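4.2 Do shared tables change how people work?

The claim that a large common table makes office workers talk to one another more has been repeated so often that it is now treated as settled.
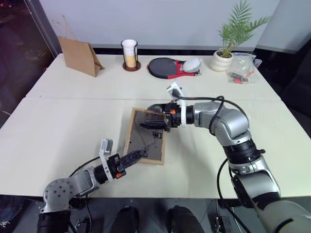

It rests on thinner support than its popularity suggests. Most of the studies we reviewed asked workers whether they felt more connected after a move, usually within weeks of it, when any change at all is likely to get a warm answer. Few went back later. Fewer still compared the new layout with anything other than the memory of the old one.

Our own data come from two offices, Vanduline and Plornard, which replaced single desks with tables pushed together (Figure 3 shows the joined type). A total of 62 workers kept a log of every work conversation longer than a minute for 13 weeks. This gave us more than 900 usable entries. We do not claim that this is a large sample, and logs kept by busy people have well-known faults: short talks go missing, and entries written at the end of the day tend to round everything up.

Even so, the pattern is hard to square with the usual story. Talk between people at the same table went up at Vanduline in the first month and then fell back to where it had been. At Plornard it hardly moved. Talk between people at different tables dropped in both offices. Cheema's model of "table pull" predicts the opposite, namely that people drawn to a shared surface will carry new contacts back to the rest of the floor. We found little sign of this, and we suspect the model mistakes being near someone for having a reason to speak to them.

A defender of the model could reply that our workers had fixed seats, while the Dokura survey, on which the model was built, covered people who sat where they liked. This is a fair point. It also means the survey cannot tell us whether tables make people talk or whether talkative people pick tables. Until someone assigns seats by lot and keeps counting past the first few months, we would treat both readings as open.

Figure 3. Two tables placed end to end, with the seam between them visible.

Noise complaints, which managers at both sites expected to rise, are taken up in Section 4.3.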